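Hono Laundry Room Data
README and data card

Please read the section on shift notes before you publish anything from this folder. It is the part that people skip, and the part where we have made promises to colleagues.

What this is

Hono is the project name for the work on laundry tasks in the serviced rooms at Vavatton. The rooms are run by Nalham, and the linen and washing contract belongs to Kumarasinghe. The data were collected in a room that is furnished like the rooms our colleagues clean every day, with a bed, shelves and a stacked washer-dryer. A humanoid robot works at the machine: it goes to the door of the upper drum, opens it, and in the longer episodes takes out the laundry and puts it in the basket.

The folder contains 3,027 episodes and 92 shift notes. The episodes are recordings of the robot. The shift notes are texts written by the room attendants, and they are about what the work was like on the days when the robot took a part of it. We decided to keep the two together. In our first version they were separate, and everybody downloaded the episodes and left the notes where they were.

This document is maintained by Imtiaz Akanda (shift notes, staff side) and Mizanur Ekanayake (recordings, labels). I, Imtiaz, wrote most of the text. I worked as a room attendant before I moved to the planning office, so please forgive me if some technical words are not the best ones. Mizanur has checked the parts on the recordings.

The task

The attendants call it "the top door". The stack has one machine above the other, and the upper door is at a height which is uncomfortable for shorter colleagues. You reach up, you pull, and then you hold the door with one hand and search inside the drum with the other. With one load it is nothing. With the loads of a full changeover day, the shoulder tells you about it in the evening.
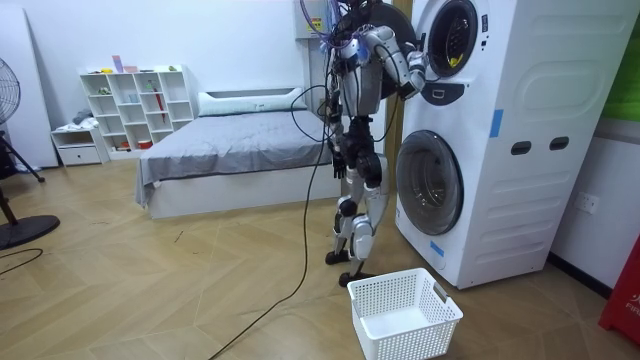 For this reason the upper door was chosen as the first task and folding was left for later. The engineers had wanted folding. The attendants were asked in a meeting, and they said that folding is the part where they can stand at a table, talk to each other and rest the arms. They did not want to lose it first. I believe it was the most useful meeting of the project, and it was short.

An episode ends when the task is finished, when the operator stops it, or after 30 seconds for the episodes of the type "door only". The episodes of the type "door and unload" have no fixed limit.

Contents of the folder

episodes/ : the recordings, one subfolder for each episode
labels.csv : one line per episode, see the fields below
notes/ : the shift notes, plain text, one file per note
notes_index.csv : links a note to the episodes of the same shift
CHANGES.txt : the history of the versions
TERMS.txt : the conditions of use, please read it

Fields in labels.csv

episode_id : text, unique
type : "door only" or "door and unload"
result : "done", "partly", "not done" or "stopped"
stopped_by : "operator", "attendant", "system" or empty
load : "empty", "small item", "towels", "mixed" or "unknown"
views : which camera views are present
shift_ref : the key to notes_index.csv, can be empty
remark : free text, mostly by Mizanur, sometimes in a hurry

The label "partly" needs an explanation, as we have had several questions on it. An episode is "partly" when the door is open but something which should come out is still in the drum, or when the gripper has moved the door and the door did not stay where it should. If you train on "done" only, you lose many of the episodes which are interesting for the people who must stand next to the robot.

"stopped_by: attendant" is a field which we added in April. Until then only the operator had the right to stop an episode. The attendants asked for the same right, and it was given to them without a long discussion. Before April the field is always "operator", "system" or empty, so please do not compare the two periods and conclude that the robot became worse.

Views

The recordings have a fixed view of the workspace and a second view from close to the machine. Not all episodes have both, and the field "views" is correct in this respect. The fixed view was not moved between shifts on purpose, but it was cleaned, and after cleaning it can be turned by a small angle. If your method needs an exact calibration, you should check each shift separately.
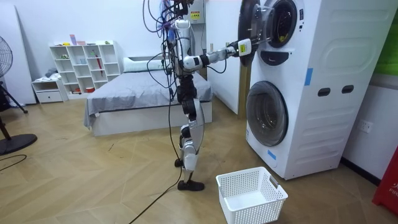
The glass of the doors and the white surfaces give reflections, more in the afternoon than in the morning. We did not remove these episodes. In the rooms where our colleagues work there are also reflections, and the curtains are opened or closed as the guest likes.

When the gripper moves quickly it is blurred in the close view. This is normal and it is not marked in the labels.

The shift notes

The 92 notes were written by 15 attendants at the end of a shift. They wrote by hand or on the phone, in the language they wanted, and the notes that were not in English were translated by a colleague and then read again by the author. Names are removed. Each author has agreed to the publication, and each can take a note back at any time. This has happened, so the number may be lower in a later version.

There was no questionnaire. The only instruction was: "Please write what was different today." Some notes are one line. One of them is only "Same as yesterday but louder". The longest is a letter to the planning office about the order of the rooms on the trolley list, and it mentions the robot once.

What the notes speak about, in my reading:

Waiting. It is the most frequent subject. The robot is slower at the door than a person. If the attendant must wait for it, the time that was won for the shoulder is lost from the break. We changed the order of work so that the attendant starts with the bathroom and comes to the linen afterwards. After this change there are fewer notes on waiting, but they did not disappear.

The basket. The robot expects the basket on the floor in front of the lower door. An attendant would put it where it is out of the way. Several notes complain of bending down for it. We tried a stand for the basket and the attendants liked it, but the recordings in this version are all with the basket on the floor.

Space. With the robot in front of the machine and the cable on the floor, it is difficult to pass with a trolley. One author writes that she walks "like in somebody else's kitchen". I find this very exact.

Who is responsible. If a small item stays in the drum and the guest finds it, who has forgotten it? At the beginning there was no answer, and two notes are quite angry. Now the rule is that the attendant looks into the drum before the room is closed, as before, and the time for the looking is in the plan. Nalham first wanted to remove this time. It was put back.

Pay and hours. The hours of the attendants were not reduced during the collection. This was written in an agreement between Nalham and Kumarasinghe before the first shift. What comes after the collection is not written there, and several notes ask about it. I have no answer to put in a README.

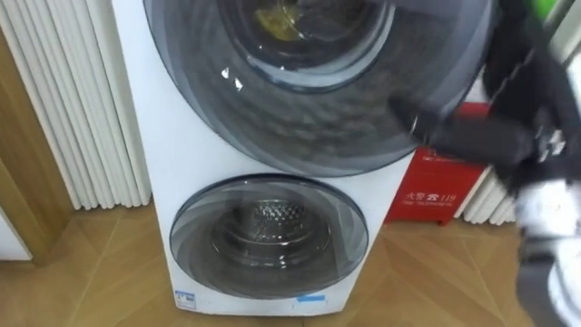

The two drums of the stack, with the gripper at the ring of the upper door.

Small items

The load type "small item" is a single piece, for example a sock or a cloth. It is the most difficult one, and for the attendants it is the most important one also, for the reason given under responsibility. A dark item in a dark drum is hard to find for a person as well. The attendants feel along the drum with the flat hand and turn it a little. The robot does not do this in the present version. If you work on it, please write to us, we would be glad to try it.

What the data should not be used for

Please do not use the shift notes to measure the speed or the attitude of single workers. The shift references are coarse for this reason, and we ask you not to make them finer by comparing with the recordings.

Please do not use the number of "done" episodes as the proof that a room can be served with fewer people. The episodes begin with the robot already in its place and the basket already in its place, and somebody has put both there. That work is not recorded and has no label.

Known problems

- The field "load" is "unknown" for the first part of the collection. We noted it on paper and the paper was lost.
- Some remarks contain abbreviations of Mizanur. "UD" is upper door, "LD" is lower door, "bsk" is the basket, "again" means that the episode was repeated directly after.
- A few episodes have sound, which was a mistake. The sound is removed in the published files. If you find one where it is still present, delete it please and tell us the episode_id.
- The translated notes keep the line breaks of the originals, and these can look strange.
- The lower door is not a task in this version. It can be touched by the robot, and then there is usually a remark.

Contact

For the recordings write to Mizanur Ekanayake, for the notes to Imtiaz Akanda, both at the planning office of Nalham in Vavatton. We answer slowly in the changeover weeks. Attendants who want to change or withdraw a note can also tell it to their shift leader, and it will reach me.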